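Notes from the Pollthorpe Supper Club
8/21/13

Dear friends and hungry neighbors,

I can hardly believe the summer is winding down already, and with it our season of shared suppers on the green. It has been such a good one! When Lenka Havlíček and I first talked over the idea of having people cook the dishes their grandmothers made, I pictured a handful of regulars and a lot of potato salad. Well, we did get the potato salad (three kinds on one evening, and I ate all three), but we also got dumplings, cold cucumber soup, a lentil dish from Vivek Rathore that people are still asking me about, and more plum cake than any town should reasonably be trusted with.

The last supper was the biggest yet. Ľubomír Havlíček brought his big kettle, the one his family used to take to harvest suppers back in Listov, and made the sour cabbage soup in it from start to finish. He starts the night before with dried mushrooms soaking in cold water, and he will not be hurried. I asked if I could stir and was told I could stir when he went to find his hat – so I had maybe two minutes of it, and I enjoyed them very much. He says the secret is to put in the caraway early and the sour cream at the very end, off the heat, and to let everybody add their own vinegar at the table. I have tried it at home since and mine came out a bit thin, but I think that was my mushrooms.

Yupin Chareonsuk made her green papaya salad again, in the mild version and the other version. If you took from the wrong bowl, I am sorry, and I hope the milk helped. She has promised to write out the recipe for the cookbook, along with her sticky rice, which she steams in a basket and turns over once halfway through so the top doesn't dry out. 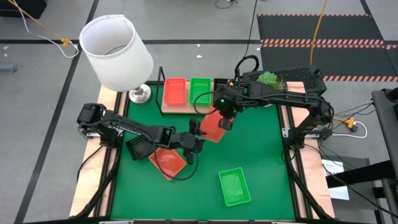
Three red trays and a green mat.

Now, about that cookbook! We have 5 recipes typed up so far and a good many more on the backs of envelopes, and I would dearly love to have yours before October. Please don't worry about making it fancy. If your aunt measured flour by the teacup, write down teacup, and if you know roughly how big her teacup was, write that down too. Stories are welcome. Lenka wants a page on the bread that her mother baked in Lukow during the years they lived there, and she has been going back and forth with her cousins over whether there was ever milk in it. The cousins say yes. Lenka says they were too little to remember.

You can drop recipes through my door at 418 Danko Street, or hand them to me wherever you catch me, which will probably be in the line at the bakery.

A few bits and pieces before I let you go. Somebody left a blue enamel ladle and a very nice checked dish towel at the last supper, and both are on my kitchen counter. Vivek is still looking for someone to split a big sack of basmati with him, as the small bags work out so much more expensive. And if you have tomatoes coming out of your ears, as I do, bring them along next time and we will make a sauce together and send everyone home with a jar.

With love and a full stomach,
Sabina Vrabec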